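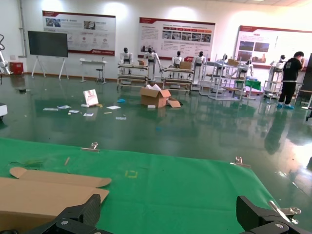 Wrist camera model picks up on the room behind the table, how do we fix it?
Posted by Zofia Zalewska in Student projects

I'm with the student robotics club at Flendbridge. Our project this term is a two-finger gripper that has to pick up a small wooden stick and put it down inside a square of yellow tape. The table has a green cloth on it, clamped with metal clips so it doesn't slide. The only camera is the one at the wrist.

We have 1,712 short recordings of the task, all driven by hand, and trained a small model on them. In the evening it does well. In the morning it is much worse: the arm goes out over the stick, stops, and then drifts towards the far edge of the table. Of the last 636 attempts, nearly all the bad ones were in the morning or after somebody had moved things at the back of the room.

When the arm is in its start position the camera sees a lot more than the table. It gets the floor, which is dark green and shiny, and whatever boxes and papers are lying on it, and people walking past. I think the floor is part of the trouble as it is also green. We have to show the project in Zanetstead in January and the room there will be completely different.

Is it better to crop the picture, put up a screen, or record more? We can manage 200 more recordings at most before then.

tom_p_wires

Put a screen up. We had the same thing at school and a sheet of grey card behind the table sorted it. Took ten minutes.

Renske

A screen will help in your own room, but check the rules for Zanetstead before you depend on it. Some shows won't let you put anything up behind the table.

I would do these in order.

Change the start position first. If the wrist tilts down a bit more, the far edge of the cloth moves up in the picture and most of the floor goes. Then crop the top off what is left. Cropping alone is fine, but you have to do exactly the same crop in training and when the arm is running. We got that wrong once and lost a week to it.

Then use your 200 recordings on variety. Do them at different times of day, with the blinds open and shut, with the boxes moved and with someone walking about. Another 200 in the same evening light won't do much for you. If you change the start position, the old recordings won't match it at the beginning, so cut the first part off each one until the arm is over the table.

Also look at your exposure. If it is on automatic, a bright reflection off a shiny floor will darken the whole picture and your stick may nearly vanish. Fix it by hand.

The drift to the far edge could be the clips. They are small, and metal catches the light. Cover them with a strip of the same cloth and see if it still goes there.

akelero_club_guimaraes

Agree with Renske on exposure. We run the Akelero project in Guimarães and locking it took us from 18 misses in a session down to a handful. White balance too, don't leave that on auto either.

I don't agree about the clips. Try it, but my money is on the floor.

Zofia Zalewska

Thanks. Exposure was on automatic. I've locked it and tilted the wrist down, and will try the mornings again before we record anything new. Does anyone know if cutting the start off the old recordings can be done in one go, or do I have to go through them all by hand?

Contact us | Terms of use | © Community Help Pages | Back to top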